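Open day at Dankwa: the bin picking cell

Category: Shop Floor > Trip Reports and Demos

Posted by millrat_tom

I went to the Dankwa open day on Monday and said I would write it up for the people who couldn't get there. The picking cell was the part I wanted to see.

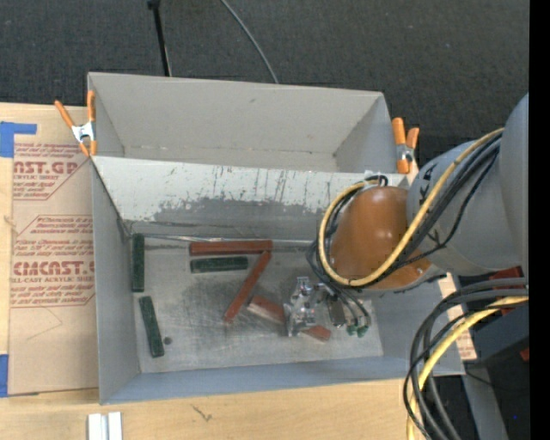
What the demo was

The job is bin picking. Blocks go in the front part of a divided bin, and the arm has to find one, get a grip on it and bring it up without dragging the rest along. They used two colors of block, green and a reddish brown. The woman running it said the color makes no difference to the arm at present, but it helps the people watching follow which block it is going for.

I stayed for 16 attempts. It got 11 of them clean. Of the misses, most were blocks lying close to a wall, where the fingers had to come down at an angle and gave up. Between runs she reached in and stirred the blocks by hand, so there was no fixed pattern to learn.

The cell starts at 9 and the line was long by 10. If they do it again in the fall, go early. Parking is behind the building and the sign for it is easy to miss.

I took down what I could about the software, but she was only willing to say that the grasp planning was written in house and that the wall problem is the next thing on their list. Happy to answer questions.

---

Reply from kerf_and_co

Thanks for the write-up. I was there in the afternoon and saw a worse rate than you did. I didn't keep a tally, but the wall misses were frequent enough that the man next to me walked off to look at the Zallier conveyor.

My bigger complaint is the bin. It's held with spring clamps. One bump from the arm and the whole thing shifts, and then your positions are off. I would want it bolted down before I let the public watch.

---

Reply from millrat_tom

It didn't shift while I was there. I asked about that and she said they move the bin between setups several times a week, so they want it to come off quickly. For a lab that seems fair to me. For production, no.

---

Reply from sparks_in_june

Spring clamps are fine for this. We hold fixtures with them at work when we are still deciding where things go. The force of picking up a small block is nothing. The crash you have to worry about is the gripper coming down on the bin wall, and no bolt is going to make that a good day either.

What was the floor of the bin? It looks like bare metal and well scuffed. Shiny metal gives camera systems trouble, and I would guess that hurts them more than the walls do.

---

Reply from millrat_tom

It looked like metal to me and there were scratches all over it. I didn't ask about reflections. I wish I had now.

---

Reply from oldladderlogic

I will be the sour one. I have been going to these days for years and it is always blocks. Blocks have flat sides and square corners and they don't tangle. Show me a bin of bent brackets covered in oil and I will be interested. We run a Jasier feeder at our plant that was bought the year my daughter started school, and it puts parts in front of the operator all shift long. It has no camera on it and it has been down twice.

---

Reply from kerf_and_co

A feeder only does the part it was made for, though. You change the part and you are buying tooling again. That's the whole reason anybody puts up with a robot that misses.

---

Reply from oldladderlogic

We haven't changed the part.

---

Reply from sparks_in_june

Then you don't need one, and that's a good answer for your plant. We change parts every few weeks. I priced dedicated feeders for our smallest line last year and quit after the first quote.

On the blocks: I think they are a reasonable place to start. If two of them touch end to end, or one is resting at a slant beside another, the system still has to decide where one stops and the next begins. That is hard enough when you can't choose how they fall. I agree it doesn't tell you much about oily brackets.

---

Reply from pneumatic_pat

Did anyone get a good look at how the cables are run? I do a lot of arm dress work and that's what I look at first. There is a yellow hose and a bundle of black cables looped around the outside of the arm, with one thin cable hanging by itself. That loose one would bother me. It's the one that catches on something when the wrist turns.

---

Reply from millrat_tom

I noticed the loop but not the loose one. It ran the whole time I was watching with no snags. The arm moved slowly, I should say that. Each pick was unhurried and there was a pause before it went down.

---

Reply from pneumatic_pat

Slow hides a lot. Turn it up to production speed and a cable like that whips. A few wraps of hook-and-loop would take care of it — five minutes with the power locked out. I don't mean it as a knock on them. Cables on a development cell get changed so often that people stop tidying.

---

Reply from newish_tech

First post here. I am in the second term of an automation certificate and I went with 6 others from my class. We got to stand closer than I expected. I thought the misses were the useful part. When it gave up on a block, the arm backed off and picked a different one without any help, and our instructor spent longer on that than on the good picks.

Is there a cheap way to practice this at home? I don't need a big arm.

---

Reply from sparks_in_june

Start with no arm at all. Get a plastic tub, a few wood offcuts and a cheap depth camera, and see if you can get the software to tell you which block is on top. That will keep you busy for a month. The arm is the easier half.

---

Reply from kerf_and_co

Agree with that. And paint the offcuts matte.

---

Reply from millrat_tom

Dankwa told me there would be another open day at the Nerstead building if they get enough interest. Sign-up sheet was at the front desk. I put down my name and wrote "bent brackets" in the comments box for oldladderlogic.

---

Reply from oldladderlogic

Fine. If they do brackets I will drive up.

---

Reader comments

gravelroad: Was there a charge to get in? The flyer I saw didn't say.

millrat_tom: Free. Closed shoes required and they do check.

hexkey5: I would have liked to hear more about the Zallier conveyor. Did anyone stay for that?

Recent in Trip Reports and Demos

Nerstead building tour, what to bring
Zallier conveyor: noise at low speed
Used Jasier feeders, fair price?
Cable dress for small arms, show yours
Depth cameras and shiny parts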